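Student Project Report
Hospitality Operations, Second Year
Room Turnaround and Linen Handling at the Balton Guest House
Submitted by Lena Pietrzak, 13/09/2025

1. Background

The Balton is a guest house with 16 rooms on two floors. It has no restaurant, only a breakfast room, and most guests stay one or two nights. Short stays mean that a large share of the rooms must be cleaned and made up between checkout at 11 and check-in at 3. The manager told me at our first meeting that late rooms were the most common complaint at the front desk, ahead of noise and parking.

I chose linen handling as my subject because the housekeepers brought it up before I asked. Clean sheets and towels were kept in one closet on the ground floor. Staff working upstairs went down for more whenever the cart ran out, and the elevator is shared with guests and their luggage.

2. Method

I followed the housekeeping shift on weekdays and wrote down the start and end time for each room. I also noted every trip to the linen closet and what was brought back. In total I recorded 76 room turnarounds. Stayover rooms, where the guest was not leaving, were left out because the work in them is different.

I spoke with each housekeeper at the end of a shift. These talks were short and I took notes by hand. The front desk gave me the checkout list every morning, but it was sometimes wrong when a guest left early, so I used the housekeepers' own sheet when the two did not match.

3. Findings

Trips to the closet were the biggest cause of lost time on the upper floor. Pillowcases and bath mats ran out first. Sheets ran out less often, since the carts were loaded with more sheets than anything else. One housekeeper kept a private stack of bath mats behind the ironing board in the upstairs utility room, and her rooms were finished sooner than the others.

The second problem was sorting. The linen comes back from the laundry service, Zurov, in mixed bags. Double and queen sheets are the same white and have the size printed on a small tag that fades after many washes. Staff sometimes opened a sheet on the bed, found it was too small, and had to fold it again.

The third problem was stock. The closet count on my first day was 130 bath towels, but many of these were worn and had been set aside without being taken off the list. The house was ordering as if they could all be used.

4. Changes Tried

We moved part of the stock to a shelf in the upstairs utility room. The shelf was already there and held paint cans and old lampshades, which went to the basement. The shelf is filled at the end of each shift by whoever finishes first.

For the sheets, we sewed a short colored thread into one corner, blue for double and red for queen. This was slow work and only part of the stock was done by the end of the project. The marked sheets were easy to sort and the staff asked for the rest to be done.

The manager also looked at a price list from MacBrayne for new carts with deeper shelves. The carts were too wide for the upstairs hall, so we kept the old ones and wrote a loading list that is taped inside the lid.

The worn towels were taken off the stock sheet and cut up for cleaning cloths. I set up the new sheet in Plulloro, the stock program the office uses for breakfast supplies.

5. Limits

I did not see the house in its busiest season. December is full because of the holiday market, and the upstairs shelf may be too small then. My notes were also taken by one person, and when two rooms were finished at the same time on different floors, I relied on what the housekeeper told me.

6. Recommendations

The rest of the sheets should be marked before winter. The towel count should be repeated every month and worn pieces removed the same day. The laundry service should be asked whether it can bag doubles and queens separately, and what it would charge. The loading list should be checked again after the holiday season.
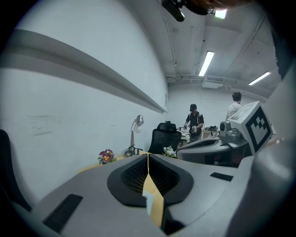
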